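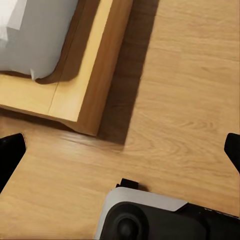
Thanks to everyone who wrote back on randomised lighting, and sorry for the slow reply. We trained on 500 rendered bedrooms and the policy still treats dark floor as something to steer round. You get a broad brown shadow beside the bed, with quite a crisp edge, and I do wonder whether softer shadows in training would help. Vallstead runs are still going, bless them!

Hermenegildo Cortés wrote:
> Did the Endon policy fail on shadows or on the grain? We lost 18 of 304 trials to shadows alone.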